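Vadolis Table Trash, read me first

Hi! Vadolis is my little collection of pictures and notes on one very ordinary chore: clearing the junk off a table after people have been snacking at it. I started it in February at the Mermont office and it has grown to 3,033 entries, which is a lot of wrappers.

What counts as trash: bottles, snack wrappers, tissues, small boxes, torn cardboard, any paper that's crumpled or folded. I label a bottle as a bottle even if it's crushed flat. Scraps too small to name go under "bits" (sorry, I got tired).

The notes are plain text, one line per item, and the folders go up in batches of 100. Batch 10 has 2 label columns swapped, so check that one before you use it. I'll fix it, promise!

Last edited March 29, 2025. Next up is a messy table with a bottle, a wrapper and a red packet in the mix.
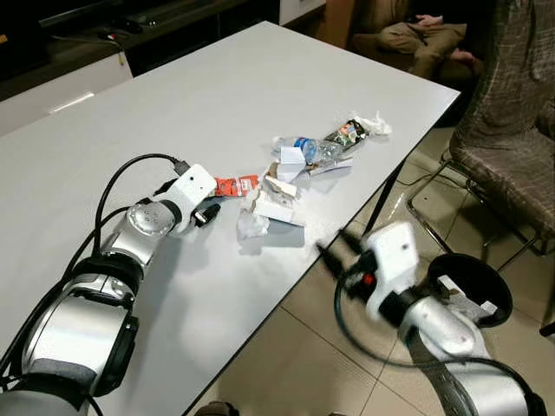
Hondisora: Do folded sheets get their own label, or do they go in with the crumpled paper? I'd keep them apart if it isn't too late.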